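Meketti Reisebuch, Band 4: Hochland im Winter
Autor: Todor Kneževič
Broschur mit Fadenheftung, 200 Seiten, deutsch

Lieferbar. Versand in der Regel am folgenden Werktag.

Todor Kneževič ist im Winter mit einem geliehenen Lieferwagen durch das Hochland von Urrego gefahren, von den Salzlagern im Süden bis zur alten Poststraße. Die Reise war auf drei Wochen angelegt und dauerte nearly doppelt so lang, weil ein Pass gesperrt blieb und der Fahrer Jairo Ticona nicht ohne Ketten weiterfahren wollte. Aus den Notizen dieser Zeit sind 22 Kapitel geworden, manche nur zwei Seiten lang.

Der Text hält sich an das, was unterwegs zu sehen und zu hören war: Gespräche an Tankstellen, ein Schlachttag, die Öffnungszeiten eines Museums, das dann doch geschlossen hatte. Wer Routenvorschläge oder Hotelempfehlungen sucht, ist mit einem Reiseführer besser bedient.

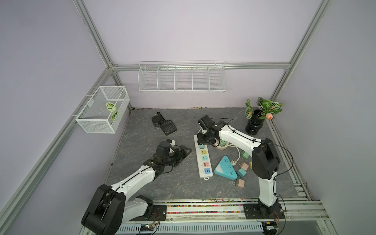
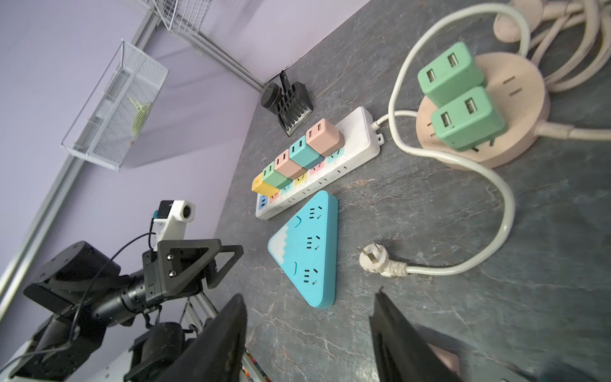
Gegenüber der Erstausgabe wurde der Band neu gesetzt. Die Schrift ist einen halben Punkt größer, die Ortsnamen folgen jetzt durchgehend der örtlichen Schreibweise. Das Kapitel »Nirnudside« fehlte in der ersten Auflage und steht nun an seinem Platz zwischen der Nacht in der Straßenmeisterei und der Rückfahrt. Das Nachwort hat Nasrin Azimi geschrieben, die Übersetzung der spanischen Gesprächspassagen stammt von Gladys Inga.

Ausstattung
Einband: Karton, matt, mit Klappen
Papier: cremeweiß, holzfrei
Karten: 7, einfarbig, gezeichnet von Rodrigo Llorente
Lesebändchen: nein
Register: Orte und Personen

Die Übersichtskarte befindet sich auf der Innenseite der vorderen Klappe und lässt sich beim Lesen ausgeklappt lassen. In einem Teil der Auflage ist auf der Karte zum sechsten Kapitel der Maßstab falsch angegeben. Ein Korrekturblatt liegt diesen Exemplaren bei und kann auch einzeln bei uns angefordert werden.

Aus dem ersten Kapitel
»Jairo stellte den Motor ab und sagte, hier beginne die Gegend, in der man grüßt. Wir standen eine Weile neben dem Wagen. Es kam ein Mann mit einem Fahrrad, das er schob, und wir grüßten.«

Lieferung und Rückgabe
Der Versand erfolgt als Büchersendung im Karton. Buchhandlungen bestellen über unsere Auslieferung Sorwood, Leseexemplare bitte schriftlich anfragen. Ungelesene Bände nehmen wir innerhalb der gesetzlichen Frist zurück.

Band 5 der Reihe ist für September angekündigt und kann bereits vorgemerkt werden. Band 2 ist vergriffen, ein Nachdruck ist derzeit nicht geplant.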